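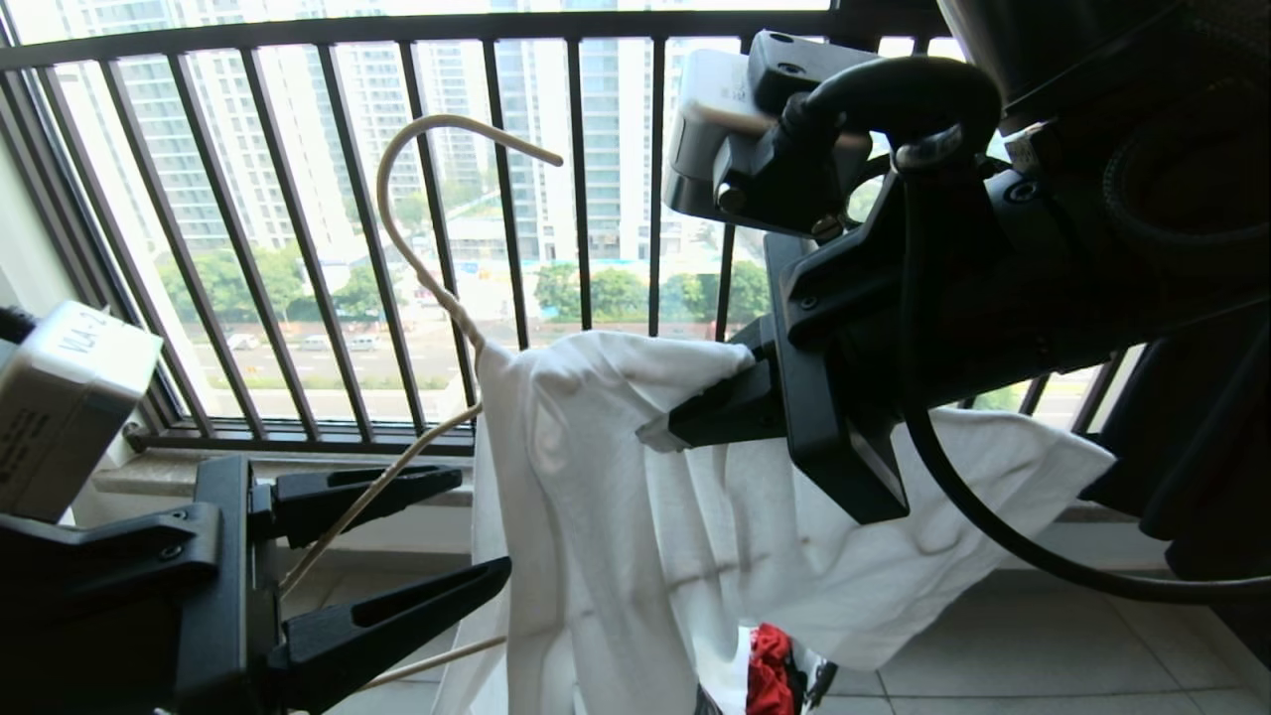
Why does a planning company spend so much of its time on laundry, a reader of our release notes wanted to know in May, and couldn't we pick something with corners? We've been grinning about that message ever since, and it pushed us to rewrite this page, so thank you, whoever you are.

Cloth is where our software gets tested hardest. A box that you pick up is still the same box. A shirt that you pick up by one corner is a new object every time, with its folds in new places, its sleeves hiding behind its front and its collar who knows where. If you write planning code for a living, that is wonderful! It breaks every comfortable assumption you brought with you, usually before lunch.

About Lamach

Lamach makes software for robots with two arms. We write the layer between "here is what the cameras see" and "here is where the joints go next," plus a whole drawer of tools for finding out why the joints went somewhere else. We don't build arms and we don't build grippers. We love people who do, and we pester them with questions about cable slack and finger pads.

There are 14 of us, in Illau, on the upper floor of a former print shop that still smells of ink when the heating comes on. Most of us write code, a few of us mostly run robots, and everybody does some of both. We're strict about that last part. If you change the grasp scorer, you spend the afternoon next to the arms it is scoring for, and you'll learn more from that than from any dashboard (we've built plenty of dashboards, so we say this with affection).

How we started

The first thing we sold was a log viewer. It had no name and a truly ugly shade of orange in the toolbar. We had been trying to work out why an arm kept hesitating in front of a coat hanger, and the only evidence was a video in one window, a text file in another and a plot of joint angles in a third, all with different ideas of what time it was. So we stopped working on the hesitation and spent the next months on getting three clocks to agree.

When they did, the cause was right there on the screen. The planner was asking for a fresh picture of the hanger, getting an old one, noticing that it was old, and politely asking again. Good manners all around, and no motion. We fixed it in an afternoon. Then other labs asked if they could have the viewer, and the company more or less grew up around that question.

The orange is still there, by the way. We tried gray for one release and got complaints.

What we make

Preritz is our planner, and it's the piece that most people come to us for. You give it a goal, a model of the robot and a stream of guesses about the world, and it gives you motion for both arms together. Together is the important word. Plenty of planners treat the second arm as a moving obstacle, and for a lot of jobs that's perfectly fine. With a garment the arms have to do different things about the same problem: one holds fabric up and keeps it there, the other goes in open and looks for a way past it to the hanger. Preritz plans the hold as an action with its own cost and its own ways to go wrong. Holding still is work, and we're happy to talk your ear off about it.

It also plans with doubt. Every guess that comes in carries a number for how sure the sender is, and Preritz is allowed to spend a move on finding out more. It might lift the cloth a little, or swing a wrist to get a better look at a hook. Early versions were terribly curious and would have looked at a sleeve all day. There's a budget now. You can set it yourself, and the default is a bit stingy.

Frerichs is the perception side. It takes camera images and produces the things Preritz wants to know: edges, likely corners, thin rigid parts, which surface is in front of which. Thin parts are our pet subject. Wire, cord, rails, the straight shoulder of a hanger with fabric lying across it, all of these are a few pixels wide and disappear completely in the wrong light. Bright daylight behind a dark gripper is especially rough. The exposure settles on the view outside, or on the metal, and the white cloth in between has to make do with whatever is left. Frerichs keeps several readings of the same image going at once and lets them argue for a moment before it commits.

A railing full of upright bars is another favorite of ours, as a test of patience. To an edge detector, a hanger's hook against a row of bars is one more line among lines. The trick that finally helped us was dull and lovely: the bars stay where they are when you nudge the hanger. So Frerichs can ask for a nudge, Preritz decides if a nudge is affordable, and the hook pops out of the background as the one line that moved. We jumped around the office a little the first time.

The third piece is the tooling, which ships with both and can be used without either. The log viewer lives here, along with the replay runner, the calibration checker and a small program that does nothing except draw every cable on the robot where it thinks the cable hangs. That last one started as a weekend project. Cables that loop away from a wrist and come back down beside the arm take up real room, most robot models leave them out, and a planner that doesn't know about them will happily send an elbow straight through the loop.

How we work

We replay everything. When an arm does something odd, the log goes into a collection, and every night the whole collection runs again through the current code. The collection stands at 4000 grasps right now. On the last release candidate, 3946 of them came out the same as before or better, and the remainder came out differently in ways we wanted to look at with our own eyes. We did look, one at a time, with snacks. Some were real regressions. A couple were old logs in which the joint limits had been typed in wrong and the new code was, quite correctly, refusing to go there.

You'll notice we don't publish a single success rate for cloth. We've tried to come up with an honest one and keep failing. Success at what, with which shirt, starting from what kind of heap? What we do share with customers is the replay collection itself, with the logs sorted by what went wrong, and they can run it on their own machines against their own settings. It's a much longer conversation than a percentage. We enjoy it more, and so far so do they.

The control loop in Preritz runs at 60 updates a second by default. People ask for more, and you can have more, but please try the default first! For fabric the trouble is very seldom speed. It's nearly always that the loop is reacting quickly to something that isn't true.

Code review here is done out loud, two chairs and one screen. It's slow, it doesn't suit every team, and we wouldn't give it up for anything. Half of our variable names have been rescued by the experience of having to pronounce them.

What we're bad at

Dark things on dark things. Black socks under a black jaw are still a mess for Frerichs, and a dark curtain next to a dark arm can fool it about where the arm ends. We have a branch that does better and is too slow to ship.

Anything knitted and stretchy. Preritz assumes that cloth folds and drapes and doesn't get much longer when you pull on it. A loose T-shirt mostly plays along. A ribbed sweater does not.

Documentation for the calibration checker. It exists, it is correct, and it reads like a tax form. A rewrite is on its way.

Working with us

Our customers are mostly small robotics teams and university labs, with a handful of equipment makers who build our planner into something bigger. You don't need a particular arm. You do need joint positions you trust, at least one camera per wrist or a good one overhead, and a willingness to send us logs when things get weird. The weird ones are our favorite mail.

If you're only curious, the log viewer and the cable drawing program are free to use, and you don't have to talk to anyone to get them. Both are on the downloads page, with sample logs, so you can poke at them without a robot in the building.

Jobs go up on this site when we have them. We care much more about something you fixed than about where you studied, and we'd be delighted if you told us how you found the bug as well as how you squashed it. Student placements run for one semester and come with a desk, a share of robot time and full voting rights on the toolbar color.

Visitors are welcome in Illau if you write ahead. The doorbell is on the courtyard side, and the stairs are steep. Bring a shirt you don't mind seeing handled, preferably one that's hard to fold, and we'll load it up and see what Preritz makes of it.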